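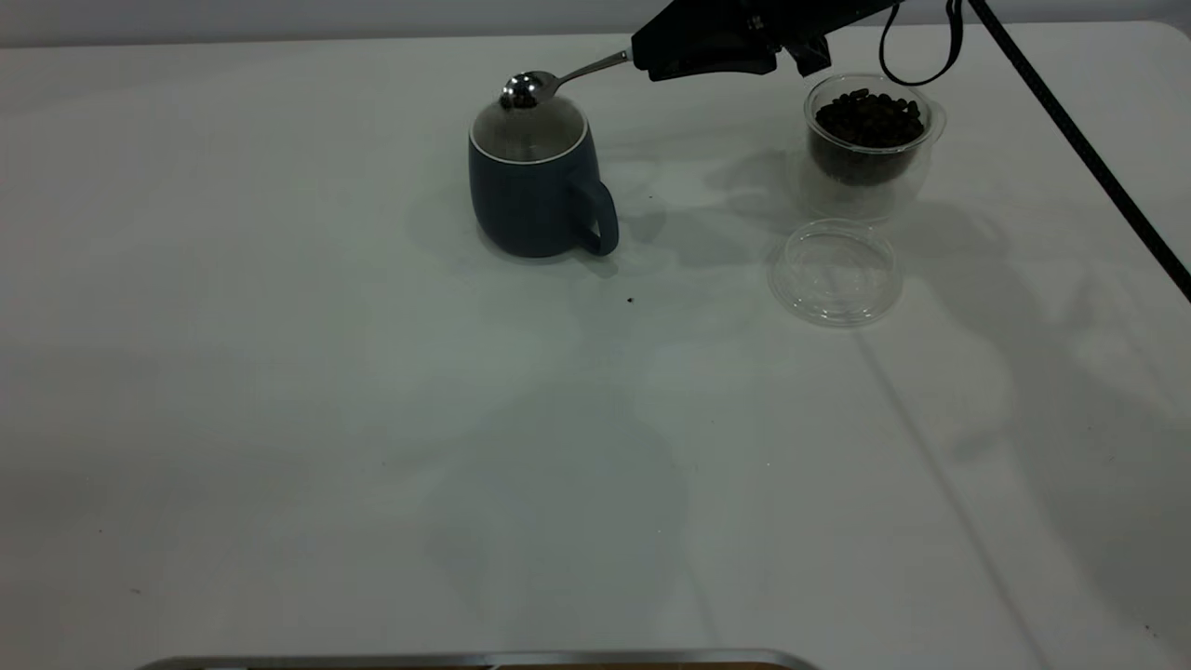 Our group did not believe the claim we were given to test, and after a month of coffee I am still not sure we disproved it properly. The claim, from the Lavach leaflet in the department kitchen, was that a lid "preserves the full character of the cup." Yasmine Filali wanted to drop the topic on Tuesday of the first week. We kept it mostly for lack of a better one. The dark blue mug with the domed lid is the kind of thing the leaflet has in mind, and measuring out coffee beans by the spoon, a few at a time, was as scientific as our first plan got. A spoonful is a poor unit. Beans differ in size, they roll off, and two people never heap them the same way.

What we did

We replaced spoons with a kitchen scale after the pilot. Each cup was brewed from the same bag of Tazi beans, ground that morning, and left for ten minutes with a lid or without one. Ehab Hajji poured. Brahim Alaoui handed the cups out in an order that only he knew. Tasters scored each cup for smell and taste on a scale from 0 to 100. We collected 96 score sheets and threw out seven that were missing an answer.

What we found

Covered cups were warmer at ten minutes, as anyone would expect. The smell scores were a little higher for covered cups, but the lid came off right in front of the taster, so the blind test was not blind at that point. Taste scores hardly moved. Loubna Farouk thinks the smell result is real. I think people saw a lid — or heard it being set down — and gave the cup a few extra points.

Problems

All our tasters were students, and most of them take sugar. We used one roast and one water source. The second grinder, a Clivum, ran finer than the first and we noticed too late to repeat the early cups. We also never checked whether warmer coffee simply gets better scores, lid or no lid, and that is the test I would run first.

Ayman Abdel Rahman has the raw sheets if another group wants them. Please check our averages before quoting them; two were corrected the night before we handed this in.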